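Reading the short-term rental measure before I sign anything 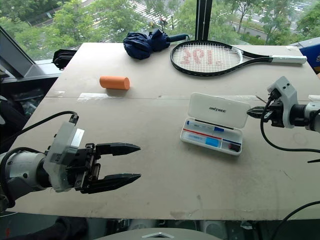

The big table by the window, treetops and the street below.

A petition is going round Promcombe to put short-term rentals on the ballot. I was asked to sign it outside the library and said I would read it first. It took most of an evening.

The measure would cap whole-house rentals at 65 for the city. There are 178 on the register now. Owners who already have a license could keep it for five years, and after that the licenses go into a drawing. Renting out a room in the home you live in would not count toward the cap.

Nuala Flanagan, who holds the Haugland seat on the city council, is against it. She wants a higher fee and more inspections instead. Ro-un Shim wrote most of the text and told the January meeting that the city has had a fee for years and hardly collects it. Both of them answered my emails, and I appreciated that.

My own problem is with enforcement. Section 4 says the city "shall" act on complaints but gives no deadline and no money for staff. The fine is $4000, and I can't find who decides when it applies – the clerk's office didn't know either.

They need signatures from every ward, and Kundari Street is thin so far. I will probably sign. Voting for it is a separate question, and I want to see the city attorney's summary before then.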